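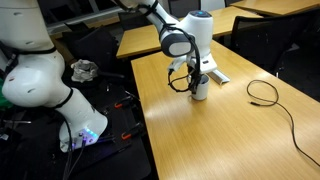
Small cup in the gripper of the second arm, tabletop setup. Cup and arms not included.

Statuvo Placement Kit, for two-arm benches
Sold by Gusutano. Software license, bracket set, cables, printed setup guide.

Availability: in stock, ships from January
Category: Learned control / pick and place
Works with: Skotar bench controllers, and most arms that accept position commands over Ethernet
Skill level: you should already have a working arm

What it is

Statuvo is a method for teaching a robot arm to pick up and set down small objects from demonstrations. A person guides the arm through the task, the software records it, and a model is trained to repeat the task with the object in new positions. The method was published by its authors as a way to get "general placement" from a modest number of demonstrations. We sell the packaged version. We also ran it ourselves before agreeing to list it, and the rest of this page is mostly what we found.

What the developers claim

The developers say that a model trained on one object will carry over to others of similar size, that small changes in lighting don't matter, and that a second arm can be added without collecting new data. The short video on their site shows a lot of clean placements in a row. It has cuts between them. We asked for the uncut version and were told it was too long to host.

What we measured

Khôi Đoàn set up the bench and Hiếu Kim collected the demonstrations, 371 of them, all with the same small cup. Hiếu had never used the system before, and we wanted it that way. Most buyers won't have an expert on hand, and demonstrations from an expert tend to flatter any method like this one.

Trained on the full set, the arm placed the cup inside the target area in 37 of 56 test attempts. We counted a placement as good if the cup was upright, inside the marked area and fully released. The developers count a placement as good if the cup ends up upright. By their rule our number would be higher, and we think their rule is too easy. A cup standing upright three inches from where you wanted it is no use on a production bench.

Failures came in two main kinds. In the first, the fingers closed slightly off center and the cup tilted on the way up. In the second, the placement was fine but the gripper opened late and dragged the cup along as it pulled away. The second kind is the more annoying one to own. It looks like success until the last moment, and the software's built-in scoring marks it as success too. If you plan to rely on the built-in score, don't. Check the cup position yourself with a ruler or a fixed overhead camera.

About the "any object" claim

We tried a short, wide jar lid and a bottle cap with the cup-trained model. We aren't giving a rate for either one, as we only made a handful of attempts and a percentage would look more solid than it is. The lid went badly. The bottle cap went better than we expected, though Hiếu had been setting it down in nearly the same place each time, and once Khôi started moving it around the results got worse. Our reading is that the model carries over to objects that can be gripped the same way at the same height. The box says "any small object." We've asked for that wording to be changed.

About the two-arm claim

This is the part we trust least. The second arm does run from the first arm's data once you enter the distance between the bases, and it does reach for the object. On our bench it reached short on one side of the table. The guide blames this on base calibration. We redid the calibration twice, 20 minutes each time, and the error got smaller but stayed. It could still be our bench. We'd feel better about that explanation if the paper had included a test with the arms swapped, and it doesn't.

Lighting

No complaint here. We ran with the blinds open, with them closed, and with only the desk lamps on, and couldn't see a pattern in the failures. Glare on a shiny tabletop was the thing we expected to cause trouble. We haven't tested it on its own, so take this as a lack of bad news and not much more.

What's in the box

Statuvo license, one bench, no yearly fee
Two angled brackets with screws
Network cable and spare
Printed setup guide (the PDF is newer, use that one)
Demonstration files from the developers, for checking your install

What you need to supply

Two arms with grippers, or one arm if you only want the basic mode
A rigid surface to mount them on. Clamps are fine for a trial, bolts are better
A workstation with a recent graphics card
A clear table within reach of both arms
Patience with the cabling. Leave slack at the wrist and run it through the full range of motion by hand before you turn anything on. One of our early runs ended with the cable wrapped around a finger, and we threw that run out.

Notes on setup

Do the demonstrations in more than one sitting. Hiếu's first batch was collected in a single afternoon and the approach angle drifted as the day went on. The model learned the drift. Mixing batches from different times of day helped.

Move the object every time, further than feels necessary. Write down where you put it. The software will happily train on a pile of near-identical demonstrations and give you a lovely training curve.

Keep a set of test positions that were never used in training, and don't look at them while you're tuning. We used a paper grid taped to the table for picking them, then took the grid away for the runs.

Set the release delay to the shortest value that works with your gripper. The default is long, and we suspect it accounts for some of the dragging. We didn't rerun the full test with a shorter delay, so the result above is with the default.

Compared with the Đàm script

Customers ask about this a lot. The Đàm script is free, has no learning in it at all, and moves to a position you type in. If your object always arrives in the same spot, it will beat Statuvo on speed and on reliability, and you should use it. Statuvo starts to earn its price when the object moves around and you'd otherwise be writing your own vision code. For a fixed feeder with a known part, we'd talk you out of buying this kit.

Who has bought it so far

Mostly teaching labs and a few research groups who want a baseline to compare with their own methods. It's reasonable for both. We don't recommend it for unattended work, and the license terms don't cover that use either.

Returns

Unopened kits can be returned for a full refund. Opened kits can be returned if the software won't install on a supported controller. Disappointing success rates don't count as a fault, which is the developers' policy and one we argued against.

Raw results

The log of all our test attempts, including the discarded cable run, is available on request. Use the contact form and put "Statuvo log" in the subject line. If you run your own tests and get different numbers, please send them along with your definition of success.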